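Plemano bench sim, open day review

We use cookies to improve your visit and remember your preferences. Accept all | Manage settings

Quick one, typed on the train home. Went to the Lalgate open day Thursday, March 21, 2019 to see Plemano, the robot arm simulator they started selling in February. Stayed 3 hours. Worth the trip? Mostly.

Why I went: our shop has one real arm and a line of people waiting to use it. If I can get half of them practicing on a screen, I get my arm back. That's the whole case. My boss wants a page on it by Monday, so this is also a first draft of that.

The setup. Small room, two big monitors, coffee already gone by the time I got in. Senyo Kyei ran the demo, good talker, doesn't read off slides. He loads a ready-made work cell and spins the view round to overhead first thing. I liked that. You get the table, the tiled platform it sits on, the shelving cart with its cardboard boxes, all in one go, and you know where your arm can swing before you touch anything.

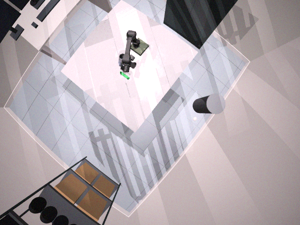
Can you run it without a monster graphics card?
Senyo says a mid-range office desktop handles a single arm cell fine, and the laptop he was using looked pretty ordinary to me. More than one arm at once, he'd want something beefier.

Good stuff, in no order:

Views. Overhead to table height with one key. No lag that I noticed. Camera presets save with the cell, so a trainee opens it and sees what you saw.

Jogging the joints. Sliders or typed values, your pick. Typed values felt better. The sliders are twitchy, tiny drag and the elbow goes way over. Edem Adjei, who wrote most of that panel, said a fine mode is coming. Didn't say when.

Lighting. Shadows all over the place, stripes and bars across the floor, and they can be turned down. I'd turn them down. Pretty, but for teaching I want a plain table.

Undo. Works on everything, even moving the base. Why doesn't every program do this.

Then the part I came for, close work with the gripper. They give you a bright green part on the table next to a pale fixture with a rod sticking out the side, and you bring the arm in over the top. Tight spot. I had a go, took me far too long to get the wrist angle right. The guy after me was quicker, fine, whatever. Point is it felt like the same sort of fiddly I get at work, and I could back up without bending anything.

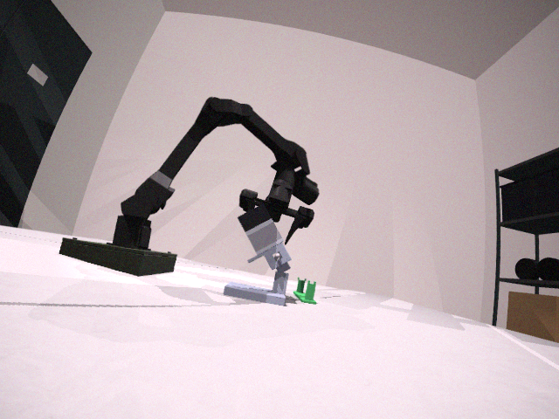 Gripper over the fixture, green part on the table just to the right.

Not so good. The manual is thin, 34 pages and a lot of it is install steps. Search in the help window found nothing for "payload". Importing your own parts goes thru a separate tool called Priltum, and that one crashed 2 times while we watched. Senyo restarted it and carried on, no fuss, but I did write it down.

Price is $1,772 per seat, one time, a year of updates in there. Steep for us if we want a few. They had no classroom price to show me, I asked, Edem took my email.

Also the contact sounds. There's a click when the fingers touch something and it is LOUD. Turn it off in settings, second tab, took me ages to find.

Would I buy? One seat, yes, to start. Put it by the real arm and let people rehearse thier moves first. I'd hold off on more until the import tool settles down. Four stars out of five for the sim, two for Priltum.

Parking at Lalgate is round the back btw, front lot is permit only. Got a ticket.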